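Section 4: Adjusting the headrests and setting out the cushions

I wrote this part of the guide after a fair few people asked me how the sofa is meant to look once it's in the room. If yours is still in its wrapping, go back to Section 3 first. Otherwise, put the kettle on, because this is the easy bit!

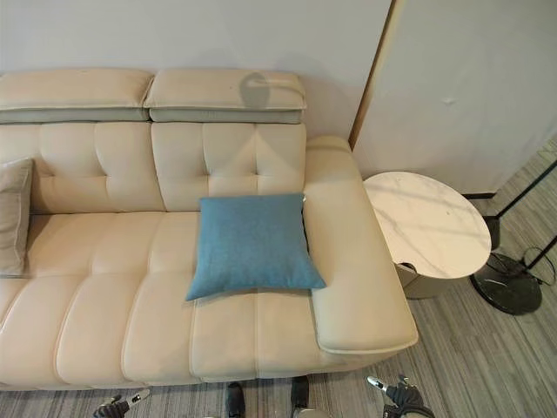
4.1 Before you start

You'll need a soft dry cloth, a tape measure and both hands free. Take off your watch and any chunky rings too (I've scratched cream leather with a bracelet and I still think about it).

Check the gap behind the sofa. I leave 19 cm between the top of the back and the wall, so the headrests can move without rubbing the paint. If you've got a deep skirting board, measure from the wall itself.

4.2 Setting the headrests

1. Stand in front of the sofa and start with whichever headrest is nearest the side table.
2. Put one hand at each end of the upper pad and lift gently. Keep your hands level, or it'll go up crooked and feel stiff.
3. Stop at the height you like, then sit down and try it. Your head should rest on the cream pad with your neck relaxed.
4. Do the second headrest and line it up with the first — or don't, if one of you is much taller!
5. To lower a headrest, press down evenly on both ends.

Caution: never pull the sofa along by its headrests. Lift it from underneath, with someone at the other end.

4.3 Plumping the back and seat

1. Work along the back cushions with flat palms, pushing the filling out from the tufted points towards the seams.
2. Run the cloth along the seat channels. Crumbs love it down there, and so do hair grips.
3. Smooth the front edge last, stroking from the middle outwards.

Note: soft creases where the leather bends are normal and I wouldn't try to get rid of them. Please don't iron anything. Somebody asked.

4.4 Throw cushions

1. Stand the blue one on the seat by the armrest, leaning on the back cushion.
2. Put the taupe-grey one further along, upright, with plenty of sitting space between the two.
3. Give each a quick shake once a week so the corners keep their shape.

Caution: wash new coloured covers separately before they go anywhere near pale leather. Blue dye is a pain to shift.

4.5 The side table

1. Place the round table just outside the armrest, close enough to reach your tea without leaning.
2. Leave a gap of 7 cm so the marble edge doesn't press into the leather.
3. Use a coaster, always. Wine and lemon juice will mark marble quite quickly, so wipe up spills straight away.

Leather cleaning and conditioning are in Section 5. Don't put anything from a spray bottle on the seat until you've read it.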